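Workshop tips I brought home from the Cetel open day

In February I visited the open day of Cetel in Furkgate. They show there how a robot arm is taught to pick up small parts, first in a computer simulation and after that on the bench. I have only a small workshop with hand tools, but I made notes, and several of them are useful for me.

Fix the base first. The arm is mounted on a heavy table before anything else is done. At home I now screw my vise to the bench with 12 mm bolts, and my saw cuts are straighter.

Bring the work up to your hand. In the simulation the small things are handled on top of a tall box, so the gripper comes to them from above. I put a block under my work when I glue or sand little pieces, and my back thanks me.

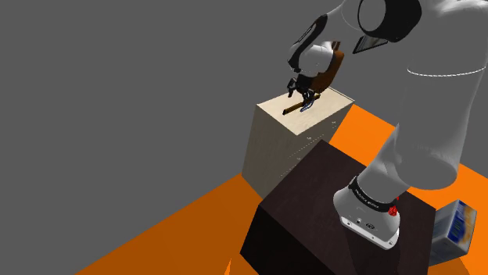
Simulation view: the gripper over a thin stick on the wooden box.

Go slowly for the last 15 mm. The demonstrator moved the arm fast through the air and very slowly near the part. It is the same with a chisel or a hot glue gun.

Try it dry. Before gluing, I put all the parts together one time without glue and mark them with pencil.

The demonstration starts again every hour until 4 p.m. and the entrance is free.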